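Slept badly and got in early. The building was put up in 1949 and the heating still sounds like it, so I had the kettle on before I took my coat off. Spent the first part of the morning on the white cloth. It came out of the cupboard folded in four and it shows every fold. I hung it behind the table and pulled it down at the sides, which helped with the big creases and did nothing for the soft ones. I could iron it. I thought about ironing it for 15 minutes, which is longer than the ironing would have taken, and then left it.

The wall behind is off-white and the cloth is white, and next to each other the wall looks dirty. I had never noticed before. Need to ask if there is any paint left in the store at Atilow.
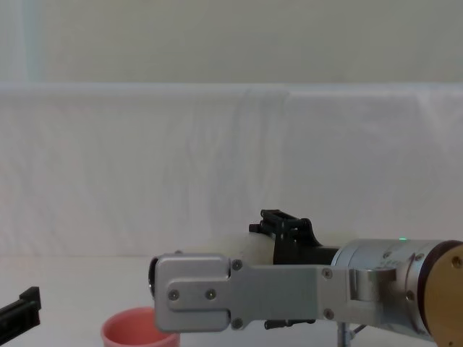 Kalkidan Birhane
Workroom assistant, Tivamon

With the cloth up, the rest of the morning went on the drinks things. I have been putting this off since February, when the shelf over the sink came down and everything from it went into boxes. Most of what is in the boxes can go. There are lids with no jar, a jug with a chip in the spout, and a stack of saucers that Mihăilă sent over with an order and never asked for again.

The pink cup I want to keep. It is plain plastic, a little wider at the rim, and the pink is a lot stronger on the inside than on the outside. Standing on the white table it has a good bit of color to it. The bottle was up over it, neck open, and I kept looking at the two of them together and thinking they made a decent pair for the shelf. The bottle is the one I would choose for a long day, and the cup is a sensible size, so you are not left with half a drink going stale.

Lunch was bread and the last of the soup. Wrote up the list in the new notebook, which has 136 pages and should see me through to next year if I stop tearing sheets out for shopping.

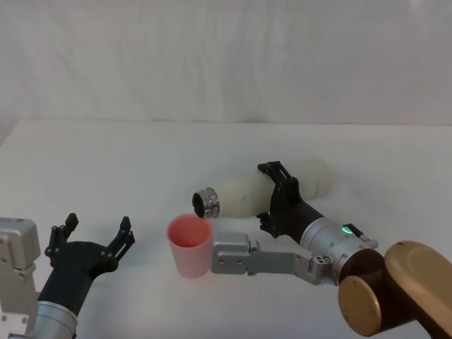 Afternoon, the bottle

Had a proper look at the bottle after lunch. It is cream more than white once you get close, and the lower half has smudges on it, some gray and some a bit pink. I don't know what the pink is. My first idea was that it came off something else in the box, but I have no proof of that.

The neck is steel with a screw thread, and that part is still bright. I like the shape of it, straight most of the way up and then rounded in at the shoulder. It would fit the tall end of the shelf and nowhere else. I wrote "baking soda, soft cloth" on the list, and then "bottle brush" under it, as the old brush has gone flat on one side.

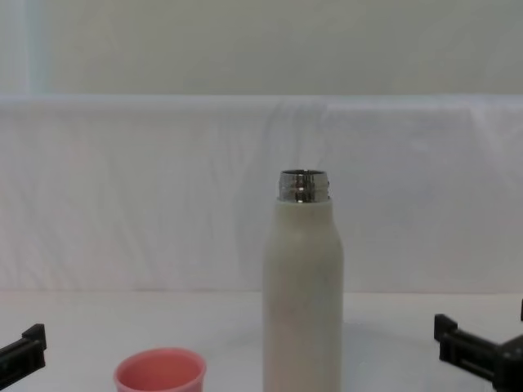 The bottle with its neck open, and the pink cup to the left.

Went home by the market. No bottle brushes. Bought onions and a reel of black thread. 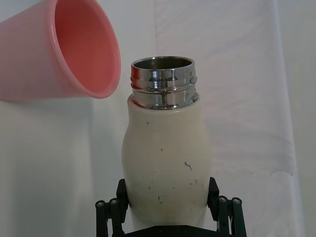
Gurano, 15th August

Read back over the above and I should add that the marks on the bottle are worse in the middle than I wrote. There are specks as well as smudges, and a short gray streak that looks like a scuff to me. I will try the baking soda anyway, and if it stays it stays. The steel at the top needs nothing.

The cup is going on the shelf whatever happens with the bottle. I measured the wall for the new brackets today and it is out by more than I remembered, so the shelf will have to be packed at one end. Scrap card will do for now. Still nothing back from Atilow on the paint.

To do: brackets, bottle brush, iron the cloth.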